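Storeroom clear-out: where the traffic gear goes from now on

The traffic equipment has been living in three different places since the move to Skenwood, and it was never written down which of them was the right one. Last week Rainer Lammers and I went through all of it. The notes below cover what we kept, where it is now, and what we would like people to do when they bring things back.

The main change is that the warning posts no longer go in the corridor by the loading door. They were handy there, but they were also in the way of the pallet truck, and the fire inspection mentioned it twice. They now stand on the floor of the back storeroom. Leave them upright on their rubber bases. A post that has been lying on its side under other posts for a winter comes out with scratches across the reflective sheeting, and scratched sheeting does not show up well in headlights.

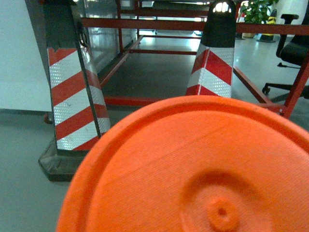 We checked the sheeting on every post. Scuffs on the dark upper part don't matter. What matters is the red and white. If a stripe is peeling or has gone dull, put a piece of masking tape on the post with the date and leave it on the left side of the storeroom door. Rainer will restripe those in one batch. Please don't patch them with ordinary tape from the office. We found 2 that had been fixed that way and it took most of an afternoon to get the glue off.

Bases are the other thing. The rubber picks up gravel and road salt, and when it comes in dirty the floor gets dirty with it. There is a stiff brush and a bucket by the outside tap. Brush the underside as well as the top. If it is raining, let the base drip under the canopy before you carry it in.

The orange plastic parts should be kept away from the heater. We lost a few pieces to warping last year, and once the rim is out of shape they will not sit flat. A damp cloth and dish soap will take off most marks. Don't use the solvent from the paint cabinet, which leaves the surface sticky.

Some of the older stock was past saving. We took seven broken posts to the Fröhlich yard, where they accept mixed rubber and plastic, and we ordered replacements and a roll of sheeting from Plakis. The order came to $1,414 with delivery. That is more than we had set aside for the quarter, but $600 of it is the sheeting, and the roll should last well into the year after next. The delivery is due at the end of October.

Small parts (bolts, spare caps, lamp brackets) have been sorted into the drawers that used to hold the Skokby order forms. The forms are now in the office. Each drawer has a label on the front. If you find a part that doesn't match any label, put it in the bottom drawer and we will work out what it is.

Sign-out is the same as before. The clipboard hangs inside the storeroom door. Write your name, what you took, and the job it went to, and cross the line through when it is all back. If something was damaged on the job, write that down too. We aren't going to chase anyone about it, but we do need to know before the next crew loads up.

Anyone who still has posts or bases in a van or at home should bring them in before the Plakis delivery arrives, so that we can put everything away together. Questions about the storeroom go to Rainer, and questions about the order come to me.

Cameron Drummond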